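Workshop notebook, December 2022

Paper cup coatings, cont.

Picked this up again after leaving it since June. The question is the same as it was then: does the new water-based lining from Plokel hold hot coffee as long as the old plastic-lined cup, or does the sales sheet just say it does?

The sales sheet says it does. It also says "up to," which I have underlined twice, and it never gives the temperature of the drink or what counted as a failure. A cup that has gone soft at the seam but hasn't dripped is a pass to them, as far as I can tell. Anyone who has carried one down a flight of stairs would call it something else.

So, my own rules, written down before I start so I can't bend them later:

Fill to the line, lid off. Water just off the boil for one set, black coffee for the second, coffee with cream for the third. Check the bottom seam with a dry paper towel. Any mark on the towel is a fail. Squeeze at mid height with the spring clamp and write down whether the wall gives. Lukewarm fills don't count.

Three kinds of cup on the shelf. The Plokel with the new lining, the Goltix single wall, and the old Navickas stock that we know is plastic lined because I peeled one. The film came away in a strip. The Goltix people say theirs is "fiber forward," and I still don't know what that means. I peeled one of those too and got fuzz and a torn fingernail.

First run, plain hot water. Dull. All three kinds kept their seams dry for as long as I was willing to stand there. I distrust this result. Plain water is the easy case, and it's the case everybody puts in the brochure.

Second run, black coffee. One Plokel cup left a faint brown ring on the towel. The others from the same sleeve did not. Could be a bad seam and nothing to do with the lining. Could also be that I set it down hard. Marked it as a fail anyway, per the rules.

Third run, coffee with cream. More interesting. The fat seems to get into the cut edge at the bottom, where the board isn't coated, and the Goltix cups went soft there well before the other two. No drips. I want to see this again before I say it out loud to anyone.

Sleeve code on the Goltix is 1374 on the carton and 839 on the inner bag. I asked the supplier which one is the lot number and was told both. That can't be right. If they are two lots mixed in one carton then half of what I wrote above is worth less than I'd like.

Also unhappy with the clamp. It's a Weltix, the spring kind with the rubber feet, and I don't believe it pushes the same twice. Tried it on the kitchen scale, same cup, same height, and the reading wandered enough that I stopped writing it down. Until there's a better way, the squeeze column in the table should be read as "felt firm" or "felt soft." Please don't turn it into a chart.

On the composting claim: the disc from the Plokel cup that went in the bin in June still looks like a disc. Dirty, bent, but I can find the edge of it with my thumb. Our bin runs cool and the claim is for an industrial pile, so this proves very little. I'd just like the word "compostable" to come with the kind of heap attached, in the same size print.

Marking: pencil rubs off the coated wall, ballpoint skips. Marker from now on, kind of cup plus run number, up near the rim where it stays clear of the towel.

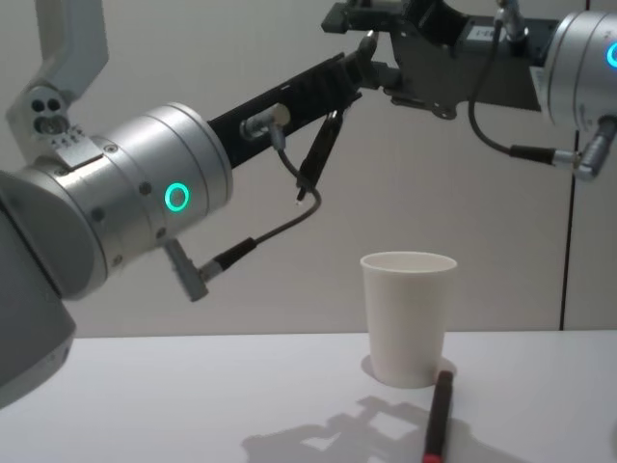
White paper cup and dark marker on the table.

Things still open:

Rerun the cream set with all cups from one inner bag. 9 of each if there are enough left, 7 if not.

Lids. Everything so far is lid off, and most people drink with the lid on. Steam under a lid might soften the rim, or it might do nothing. The brochure is silent on it.

Get a straight answer about the lot numbers, in writing.

Somebody suggested we just ask for the test report. I did, back in June, and got a one-page summary with a picture of a leaf on it. Asked again this morning. If a real report shows up, with temperatures and times, I'll read it and say so here, and I'll take back the underlining. For now my position is that the new lining is probably fine for black coffee and unproven for anything with fat in it.

Cream is out. Need more before the rerun, and more paper towels, the plain white ones. The printed kind hides the ring.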